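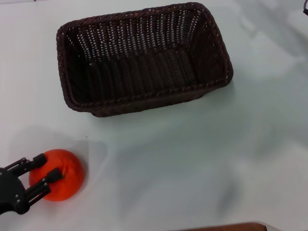
Kirsty Mudgway
Home and Pantry Editor, Stemow

Friday, December 9, 2022

How to get an old wicker basket ready for fruit

Every winter I get the urge to have a big basket of oranges on the table, and every winter I have to go and dig the basket out first (mine spends most of the year on top of a cupboard, gathering fluff). A dark brown one with a braided rim is my favorite, and it needs very little fussing over.

Start with it empty. Turn it over and give the bottom a few good pats over the sink, then go along the weave with a dry paintbrush, working into the little gaps. Take your time around the braid, where crumbs love to settle!

Next, wipe it inside and out with a cloth wrung out in warm water, and let it air dry overnight, away from the heater.

Lay a folded cotton napkin in the bottom if you like. Then put in your fruit, firmest pieces first, and stop at two layers. A basket my size holds up to 3 pounds that way. Check underneath every couple of days and pull out anything soft.

My neighbor Onni Partanen tucks a few walnuts in between, and I've started doing it too.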